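Flovura Foundation - Small Grants for Community Meals
Second progress report, Bendmont Lunch Project
Prepared by Zulmira Aguiar, project coordinator
Apr 20, 2020

1. Summary of the period

In this period we continued to prepare and deliver cold lunches to older people who live alone in Bendmont. Since the last report we delivered 1006 lunches. At the start of the grant we had 30 persons on the list, and all the first ones who still live in the area have stayed with us. The biggest change was in March, when we had to close the shared dining table at the Rumoritz hall and bring every lunch to the door. The plan in our application did not foresee this, and I explain under point 4 what it means for the budget.

2. The lunches

The menu is still simple. On most days the person receives a sandwich, a piece of fruit and a small drink. Soup was tried for two weeks in October but the containers leaked in the bags, and we stopped. Raíssa Bezerra made a new list of fillings together with the people who eat them, and the wish that came most often was more green and less mayonnaise. We also changed to a softer bread, as several persons told us the old one was difficult to chew.

Every sandwich is now wrapped separately. Before, we put them in paper bags, and the bread was dry when it arrived.
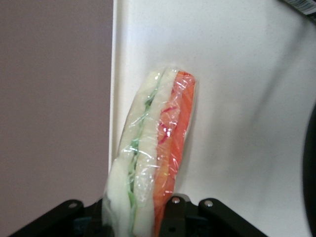

3. Deliveries

Desta Tesfamariam has divided the town into two routes, north and south of the canal. The north route is short and can be done by bicycle. The south route needs a car, and for this we pay fuel to the drivers according to the rate agreed with you in the first year. We had two days without delivery, both caused by the storm in February. On these days Mwanahawa Ondieki telephoned each person on the list to ask if there was food in the house.

The telephone calls were so well received that we would like to keep them. Some people talk for a long time - one call took nearly 30 minutes - and it is maybe the part of the project that we had valued too little when we wrote the application.

4. Budget

Until now we have spent less than planned on the hall and more on fuel and packing material. The rent for the hall was reduced from March, and the difference is 302 euros. We ask for your permission to move this amount to the line for packing. The bakery Mendonça has kept its price from last year, and has also given us bread without charge on the last working day of each month.
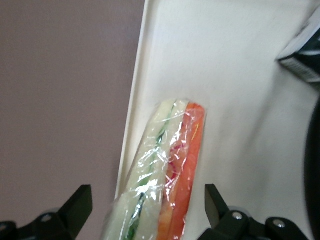 The line for training is not yet used. The food hygiene course was cancelled by the organiser, and Ineke Leemans is looking for one that can be followed from home. If she does not find it before the summer we will write to you again about this money.

5. Next period

We will continue with the two routes and take new persons from the waiting list, first those who come home from hospital. We do not know when the shared table can open again. The receipts for fuel and packing are sent to you separately by post, and the signed attendance lists from January and February are with them.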